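Textile bench notebook, 15th October

Started on the folding trials this morning, a good deal later than I meant to, as the kettle and Gwenllian between them kept me talking. The question is still the one we've been circling for weeks, which is how best to fold and store the pink and purple pieces so they don't come out of the drawer with hard creases across them. I began with the cloth flat on the bench and smoothed it out by hand from the middle, and I do think it pays to go slowly at this stage - a small wrinkle left in now is a sharp line by November.
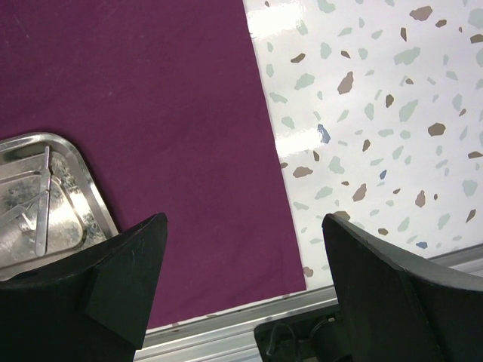
Efa Prydderch thinks we smooth too much. Her feeling is that cloth wants to be shaken once, laid down and left alone for a while, and that all our patting only pushes the slack toward the edges. She may well be right, and I've promised to try a batch her way before I argue any more.

After that I went on to loose gathering, the method Gyula wrote up under job 137. You draw the fabric in toward a middle line and let the layers sit over one another without pressing them. It looks a dreadful muddle if you're used to tidy squares (I am), but the folds are soft and there's plenty of air in them.

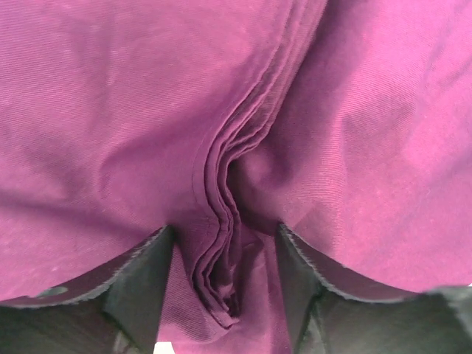 Iltden Workshop - Fabric Care and Storage Group

Things to remember for next time. Twill forgives a gather much more readily than knit does, in my experience, so let's not write one rule for both. Stitched seams are the real nuisance. They're stiffer than the cloth beside them and go their own way, and the spare fabric puffs up next to them however kindly you treat it. 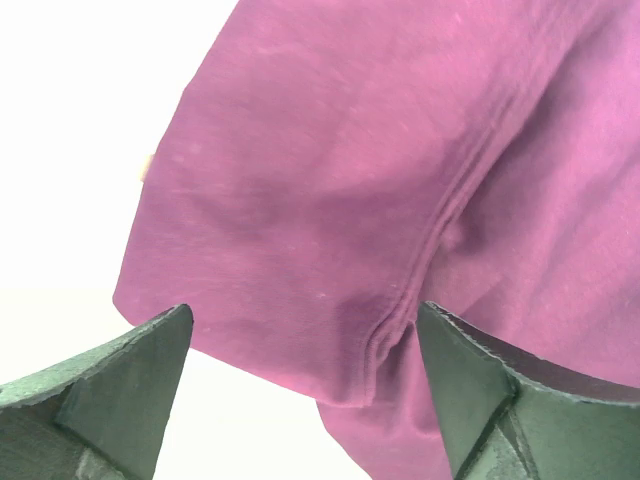 So I'd like to try folding along the seams first and letting the rest follow, with the hems kept together at one end. Telmo has offered the wide drawer, bless him, once he's cleared out the Gruvaner offcuts. Tissue is running low - ask Rhun to order more.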